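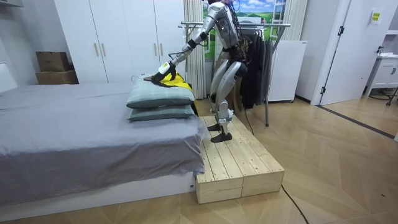
The yellow jersey on the pillows, with the black-fingered gripper on the job.

I'm going to make an argument that will annoy some people I like, so let me get it out early: if you're choosing a gripper for housework, throw away your blocks. The wooden cubes, the foam balls, the little plastic mugs, all of it. Buy a shirt. One shirt, slippery if you can find it, and make every gripper on your list deal with that shirt before you look at a single number on a spec sheet.

I came to this the slow way. Back in January we had two hands to choose between for the silver humanoid, the Vanance and the Ornitz, and I did what everybody does, which is I made a spreadsheet. Grip force, opening width, weight, cable routing (don't get me started on cable routing). The Ornitz won on paper by a mile! It also won on blocks. I ran 115 block picks with it and it dropped almost nothing, and I went home that night feeling very pleased with my spreadsheet.

Then we gave it a jersey and it fell apart. Out of 20 tries at getting a shirt up off a bed, it managed eight. The fingers would close beautifully on nothing, or they'd grab a pinch of shirt plus a pinch of pillowcase and bring the whole lot along. The Vanance, which I'd more or less written off, was slower and kind of clumsy looking but it kept hold of the thing. I'd have sent back the wrong hand if we'd stopped at blocks.

So why are we all still testing on blocks? I think it's mostly that blocks make nice charts. A cube is the same cube every time. A shirt is never the same shirt twice, and you have to decide what counts as a success, and you and the person next to you will disagree about it (is it a pick if one sleeve is still under the pillow? I say no, and I've lost that fight more than once). It's messy and the numbers come out ugly. I'd still take the ugly numbers.

And the bed is only half of it. The part I've really come to care about is the hanger.
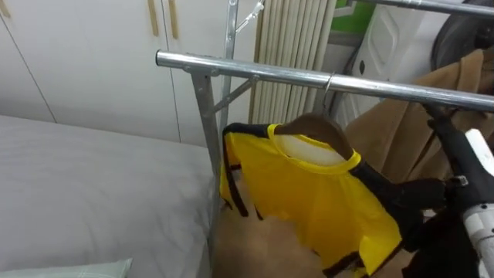
Jersey on its wooden hanger, gripper in at the black trim.

A hanger is a mean little test and I love it. You've got something stiff, with something floppy draped over it, hooked on a metal bar, and usually there's a coat close by that the arm would just love to drag off with it. Push too hard and the hanger swings. Pinch too lightly and the fabric slides out of the fingers. This is also where the shape of the hand starts to matter more than the strength of it. A fat wrist blocks the view from the head camera at the exact moment you want to see the cloth, and no amount of grip force fixes that. I never had a column for "can I see what I'm doing" in my spreadsheet. It has one now, and it's the first column.

While I'm complaining, controllers. We went from the stock one to a Tisesport and the difference on blocks was so small I figured we'd wasted our money. On cloth I could feel it right away, in how gently I could ease the fingers shut. Same story again, basically: the easy object hid the thing we were paying for.

I know the pushback. A lab that only tests on shirts ends up with a hand that's only good at shirts. Fair enough! Keep a mug around. Keep a few blocks for checking that the motors haven't drifted. I just don't want them deciding anything.

We're up to 106 runs on the hanger now and the Vanance is staying on the arm. The next one I want to try is the Wi, which has softer fingertips and a price I haven't worked up the nerve to mention to anyone yet.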